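The fold and the fib

Every January the same promise comes round. Fold your clothes a particular way, stand them up in rows, and your mornings will be calm. I have been hearing it for most of my adult life, in books, on breakfast television and from a woman behind me in a garden centre café, and I have never lived in a house where it held past the middle of February.

This winter I thought I should at least test it properly. Three systems are doing the rounds. Histik sells a set of card templates and a booklet. Grunis is an app that nags. Araya is a course, delivered in short videos, and is by some distance the most pleased with itself. I gave each of them a fair run in my own bedroom, on my own jumpers, with no tidying beforehand.

The booklet from Histik makes its case with a number. There are, it says, 1,368 ways to fold a jumper, and only one of them is right. I would love to know who sat down and worked that out. There is no source and no diagram of the other 1,367, so the reader has to take it on trust that they are all worse. The approved version goes arms in, bottom up, in half, and in half again round the card. It is the fold my mother used, minus the card.

It does work on a school jumper or a thin cotton cardigan. On anything hand-knitted it is a nuisance. Thick wool doesn't take a crease. You press it down, turn to pick up the next one, and it has quietly opened itself like a book left on its spine. The booklet's answer is to press harder.

All three agree on one point, which is that the work has to be done on the bed. Kitchen tables are forbidden (crumbs) and the floor is beneath contempt. Araya spends a whole video on the matter and talks about the bed as a "clear, neutral field". I wonder what sort of bed they had in mind. Mine, like most people's, has bedding on it. There is a quilt that slides, a sheet that rides up, and usually something rolled into a heap at the far side waiting to be dealt with. Quilting is also a poor surface for folding on. The stitching makes little hills, and a sleeve laid over them won't lie straight however often you smooth it.

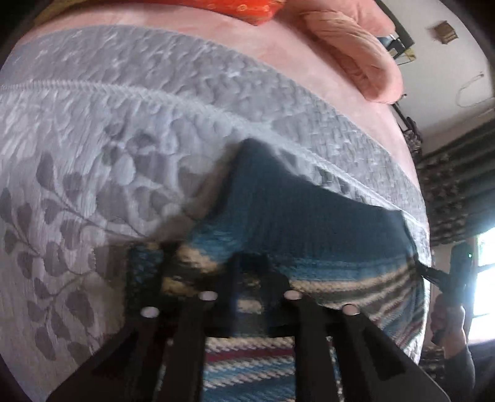 Knitwear on a quilted bedspread, with a bundle of pink bedding beyond.

Nor is a printed bedspread any help to the eye. Grey wool on grey leaves disappears, and twice I folded in a corner of the quilt along with the jumper. I mention this only because the Araya videos are filmed on a plain white surface with nothing else in sight, by somebody whose clothes seem all to be the same size.

Grunis takes a different line. It doesn't much care how you fold so long as you do it when told. My reminder went off at 9 in the evening, when I was comfortable, and again if I ignored it. The idea is that little and often beats a grand clear-out, and I have some sympathy with that. But the app wants every item logged, by type and by drawer, and the logging took longer than the folding. By the second week I was lying to it. It congratulated me on a drawer I hadn't opened.

What none of them deals with is the bulk. A chunky knit takes up the room it takes up. Stand it on its end and it is tall; lay it flat and it is wide. I got fewer of mine into the drawer by the upright method than by my old one, which is to put them in a pile and lean on it. The upright rows looked very handsome until I took one out, whereupon its neighbours slumped into the gap and stayed there.

There are 2 things I will keep. The first is folding woollens and never hanging them, advice far older than any of these firms and free of charge. Hangers give a heavy jumper shoulders it didn't start with. The second is the Waten box, a plain lidded storage box with a label slot, which came as an extra with the Araya course and is the best part of it. The summer things have gone into it and the drawer now shuts.

The cards have gone in the recycling and the app is off my phone. I still fold on the bed, with the bedding pushed back as far as it will go, and I still find the odd jumper under the quilt at bedtime.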